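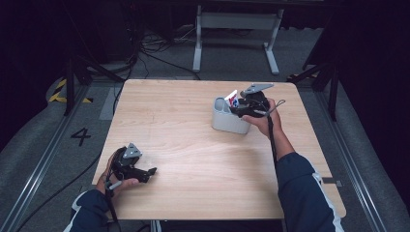
The small boxes are always what go missing first, according to the office manager at Nornar, who looks after desk supplies for 32 people. She switched to divided caddies in December, after years of shared drawers.

"People would open a new box of something with three half-full ones at the back," she said. "With a caddy you can see what you've got."

She keeps one light grey caddy to a table and stands boxes upright in the rear section, with the front left for pens or whatever the day needs. Anything that doesn't fit goes back to the cupboard.

Restocking takes her roughly 25 minutes. She does it at 4 p.m., when most of the tables are clear.

Her one complaint is with the rounded slots — they waste a bit of room at the corners. "Square boxes, round corners. I'd still buy them again."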